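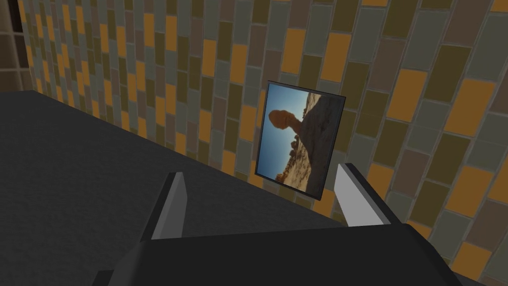
The fault that held up Skorkero's kitchen robot for most of June began with a gripper that closed too early.

The task was a plain one. In simulation, the arm had to reach for a framed picture leaning against a tiled wall, close its two fingers on the frame and lift it off the worktop. The firm ran it 2,934 times before anyone tried it on real hardware, and the results looked good enough to move on.

On the test bench at Iltel, the arm broke the glass in the first frame it was given. It broke the second one too. The fingers had begun to close 15 millimetres short of the right position, and one tip went into the front of the frame and pushed it hard against the wall.

The safety stop did not trip. It had been set to act on the force at the wrist, and the limit was too high for something as light as a picture frame. Staff pressed the red button by hand. Neither incident caused an injury, but the bench was closed for 4 days while the floor was cleared and the logs were read.

The cause was in the software that judges distance, known in the firm as Wuvum. In the simulator it was given the true position of the wall. On the bench it had to work that out from the camera, and the repeated joints between the tiles threw it off. A plain painted wall gave no trouble.

Skorkero has since lowered the force limit and taken the true wall position out of the simulator. Over 2,000 of the old runs have been repeated that way, and many that once passed now fail. The Vukadinović workshop, which built the fingers, is fitting softer pads - a change it had asked for at the start.

Bench tests with glass are still on hold. For now the frames have clear plastic fronts.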